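Saarela colour words — README

Everyday colour names as people write them down. Not paint codes, not hex, just words. Put together by Ditte Ragnarsson and Leif Ásgeirsdóttir, tidied by whoever was awake. Read this before you open the big file, it'll save you an email.

What's in it

2000 entries. Each entry is a colour word, the town it came from (Plirstead or Mikgate), the sort of thing the person was looking at (cloth, wall, fruit, car, sky, other) and a note if they left one. Plain text, tabs between columns. Spelling kept exactly as written, so you'll get grey and gray, and one person's "mawve" all the way through.

words.txt — the whole lot
short.txt — 100 entries, for trying things out
places.txt — the towns, with the old names
notes.txt — longer notes, not all matched up yet, sorry
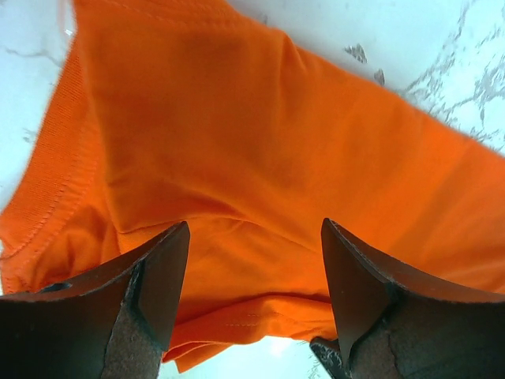

Can one person be in the list more than once for the same colour?

They can, if they used a different word the second time. Repeats of the same word by the same person were taken out, except in the Mikgate sheets, where the initials weren't always legible and we left them alone.

How it was collected

Paper forms, mostly. Left at the library counter and the hardware shop in Plirstead, and in Mikgate at the Drundex tea room, which was kind enough to let us have the end of the counter. People wrote a word for a colour they could see from where they were standing. No colour chart, on purpose. Oddur Bergmann wanted a chart and still does. His argument is in notes.txt and it's a fair one.

Forms typed up in August. Two of us read each one. Where we couldn't agree on the handwriting the word gets a question mark on the end — please don't strip those out without looking.
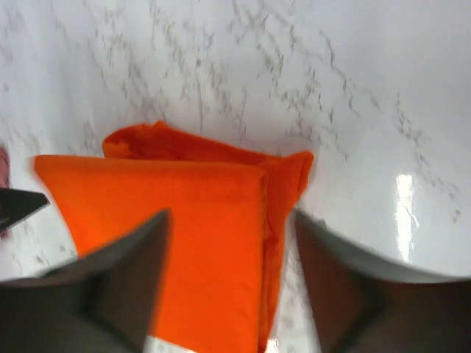 Orange was the hardest letter to shelve, if that makes sense. It's a fruit and a colour and in Plirstead it's also half the football club, so a good few forms just say "club". We kept those as "club" and put orange in the note column. The shade matters too. A strong one like that folded cloth on the white marble would most likely go in our list under plain orange, with tangerine as the next guess, but take the same word over to the wall section and it covers everything from apricot to brick. So don't use the word alone to work out a shade. Use the word and the thing column together.

Greys are a mess as well. "Slate", "rain", "school sock". Gorazd Hodžić grouped them into seven families and the grouping is his own judgement, column five, ignore if you like.

Known problems

— Sky entries lean to winter. The Mikgate forms came in during a wet stretch.
— Kids' forms were mixed in with adults' and there's no age column. You can sort of tell.
— Up to 10 entries might be car models and not colours at all. Left in.
— Pink is undercounted, one page of the Plirstead sheets went missing betwen the library and my kitchen.
— The "other" group is too big and should be split.

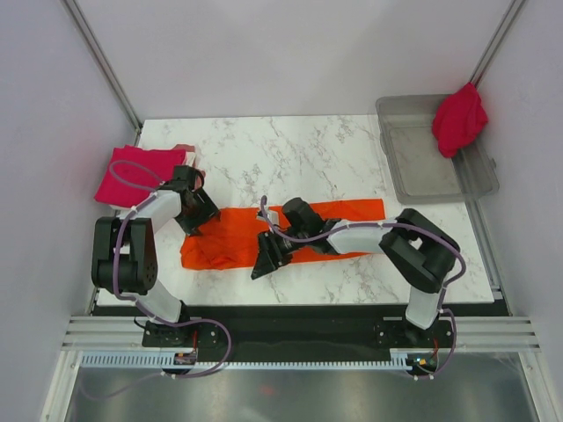 Reading time: 7 min

Using it

Use it for what you like, say where it came from, send us a copy if it's printed. Schools have asked about making posters, fine by us. Please don't put the notes up next to place names if the note mentions a relative. A few do.

If you're adding words: one per line, town, thing, note. Don't correct the spelling. Don't translate, either — Brynhildur Stougaard keeps a seperate list for words in other languages and would rather have them straight from you.

Next version will have the longer notes matched up, and the missing pinks if the page turns up.

10 shares · 7 comments

Latest comments

Brynhildur Stougaard
Could the other-languages list be linked from the top? People keep sending me the English ones.

marlo_p
"School sock" is a perfectly good grey and my mum used it her whole life. Glad it got in.

Oddur Bergmann
Still say chart.

teatowel
Is "biscuit" a brown or a yellow in yours? Ours was split right down the kitchen table.

Recent items
Mikgate street names, old and new
What people call the end of a loaf
Plirstead weather sayings, second go
How to fill in a Saarela form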